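Replacing Foam Weatherstrip on a Casement Window

Posted by the Clavard workshop desk, 13th September

These instructions cover self-adhesive foam weatherstrip on wood casement windows with a flat stop. They do not cover kerf-mounted bulb seals, which press into a slot and need no adhesive. The window used for the measurements is an older Hinojosa casement with a single sash and a crank operator. Most casements of the same type differ only in size.

Tools and materials

Closed-cell foam tape, adhesive on one side
Plastic putty knife
Sharp utility knife with a new blade
Small square
Isopropyl alcohol
Lint-free rags
Tape measure
Modeling clay, a small lump

Measuring the gap

Foam thickness has to match the gap between the closed sash and the stop. Roll the clay into pea-size balls, wrap each in a scrap of plastic film and stick one to the stop on each side, near the middle. Close and lock the window, open it again, and measure the flattened clay. Choose a foam that is thicker than the gap by about a third. Thicker foam will hold the sash off its lock and strain the crank gears. If the readings differ a lot from side to side, check the hinges before buying anything. A sagging sash cannot be corrected with foam.

Next, measure the four sides of the stop. The sample window came to 178 inches in total. Add a few inches per side for trimming.

Removing the old strip

Open the sash fully. Start at a top corner and lift the old foam with the putty knife held nearly flat. Pull slowly, back along the strip. Old foam often splits and leaves a skin of adhesive on the wood. Warm that residue with a hair dryer on low, scrape it, and wipe what is left with alcohol. Do not use a metal scraper on painted stops.

Look at the bare paint once it is clean. Loose paint has to come off, as the new strip will only hold as well as the layer under it. Spot prime and repaint if needed, and let the paint cure for the full time on the can. Dry to the touch is not enough.

Cleaning

Wipe the stop with alcohol twice, using a fresh side of the rag each time, and let it dry for 30 minutes. Avoid household spray cleaners at this stage. Many leave a film.

Check the label for the temperature range. The tape used here, from Wamville, should not be applied to surfaces above 104 degrees Fahrenheit. A dark frame in direct sun can pass that easily, so work in the morning on south-facing windows. April is a good month for the job in most places — the frame is neither cold nor baked.

Applying the new strip

1. Cut the first length slightly long, with one end squared to 90 degrees.
2. Peel back a few inches of liner. Set the squared end into the top corner on the hinge side.
3. Press the foam down with a thumb while pulling the liner away from behind. Do not stretch the tape. Stretched foam shrinks back and opens a gap at the corner.
4. Mark the far end with the knife, lift it slightly and cut against a scrap of wood.
5. Repeat for the other three sides, butting each end against the last piece.
6. Go over the whole run again with firm pressure.

Leave the window open for an hour, then close it without forcing the lock. Full bond strength usually takes a day or longer.

Testing

Close the window on a strip of paper and pull. It should drag evenly at every point. If it slides free near the lock, adjust the keeper first. Grosteck and similar hardware suppliers sell shims for this purpose.

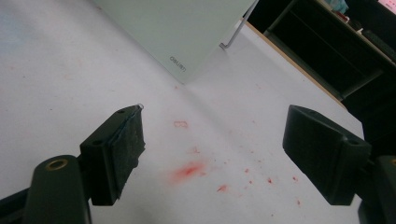
Check the strip once a year and wipe it with a damp rag, no solvent. Wear tends to begin at the edges, and the places to look at first are where the foam goes over a corner. The dark foam pad on the left shows the pattern — the upper edge is slightly frayed and curled where it wraps over the top, and the rough face is mottled with pale specks of dust. Weatherstrip with an edge like that can be pressed back down if the adhesive is still tacky. Otherwise cut out the affected length square at both ends and patch it with new tape of the same thickness.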